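Trutum Table Oil, Clear Matte

Home > Wood Care > Oils and Waxes > Interior

Item no. 244
Made by Druvdale
Sold by the can. Applicator pads sold separately.

Trutum is a one-coat wiping oil for indoor tables, desks and counters. It was made for light woods that turn orange under ordinary oil, and it dries to a low sheen that keeps the grain easy to see. It can be used on new wood, on wood that has been sanded back, and over an older coat of Trutum.

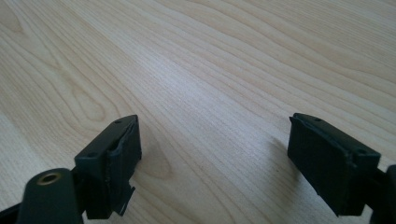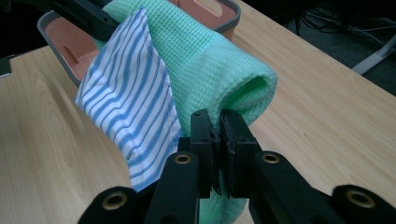
Which woods it suits

Birch, maple, ash and beech give the palest result. Oak darkens one shade and then stays there. Walnut and cherry can be oiled with Trutum, but most customers prefer the Warm version on those woods, as the clear leaves walnut a little gray. Pine takes the oil unevenly around knots. Try the underside first.

On flat-sawn boards the arched part of the grain drinks more oil than the straight part toward the sides. Expect to see dull patches there a few minutes after wiping. Put a little more oil on them while the rest is still open, then wipe the whole top at once.

Do not use Trutum over varnish, lacquer or factory clear coat. It cannot get into the wood and will stay sticky. To find out what you have, put a drop of water on the surface and leave it for ten minutes. If the wood under the drop has darkened, there is no film on it, or the film is worn through.

Specifications

Coverage: 50 square feet per can on hardwood, one coat
Sheen: matte
Color: clear
Dry to touch: overnight at room temperature
Full cure: 7 days
Cleanup: mineral spirits
Storage: lid tight, above freezing, out of sun
Use: indoor only

What you need

Sandpaper up to 200 grit
A vacuum with a brush head
A white applicator pad
Clean cotton cloths for wiping off, more than you think
Nitrile gloves
A metal bucket of water for used cloths

How to apply

1. Sand the top with the grain and finish at 200 grit. Going finer closes the wood and the oil sits on the surface. Sand the edges to the same grit as the top or they will come out darker.

2. Vacuum, then wipe with a barely damp cloth. Let the wood dry fully. If the fibers stand up, knock them down by hand with the last paper you used.

3. Stir the can slowly, all the way to the bottom. The matting agent settles in shipping and in storage. A can that hasn't been stirred will go on glossy at first and chalky by the end. Don't shake it.

4. Pour a small puddle onto the wood and spread it with the pad. Work one section at a time on a large table. The wood should look evenly wet, with no pools.

5. Leave it for fifteen minutes. Add oil to any spot that has gone dull.

6. Wipe everything off. Change to a fresh cloth when the first one starts to drag, and keep going until a dry cloth comes away nearly clean. Oil left on the surface is the cause of most of the complaints we get.

7. Leave the table alone overnight with a window open. Light use is fine the next day. Keep water, hot dishes and tablecloths off it until it has cured.

Safety

Cloths soaked in oil can heat up and catch fire without a flame or spark. Put them in the bucket of water as soon as you finish, or lay them flat outdoors, one layer thick, until they are stiff. Do not ball them up or leave them in a trash can. Wear gloves and keep the can away from children. The safety data sheet is available from the order desk.

Everyday care

Wipe the table with a soft cloth wrung out in plain water, then dry it. A little mild dish soap is fine for grease. Textured kitchen towels work well for drying if they have been washed a few times; new ones shed lint that catches in open grain. Skip fabric softener on any cloth you plan to use on oiled wood, as it leaves a film.

Do not use vinegar, ammonia, bleach or scouring powder. Spray polishes that contain silicone will stop the next coat of oil from soaking in, and the only cure for that is sanding.

Water rings usually fade by themselves in a day or two. If one stays, rub it with a gray nylon pad and a few drops of Trutum, going with the grain, and wipe it dry. A kitchen table in daily use will want a fresh coat once a year or so. A desk can go much longer.

Customer notes

"Used it on a birch desk that had gone yellow. Sanded it back over a weekend and the oil didn't bring the yellow back. It smells stronger than I expected on the first night." Nazma Samarakoon

"Good on the top, blotchy on the end grain. I called and was told to sand the ends again. That fixed it. I'd put that in the directions." Dilani Kodikara

The directions were updated on May 8, 2019, and now cover edges and end grain in step 1. Cans with the older label hold the same oil.

Related items

Trutum Table Oil, Warm
Todorova white applicator pads
Jomolwood sanding block, cork face
Druvdale oil soap for floors and tables

Shipping and returns

Oil ships by ground only and can't be sent by air. Unopened cans can be returned with the receipt. Opened cans can't be returned, but if a can arrives dented or leaking, send the order desk a photo of the can and the box and a replacement will go out.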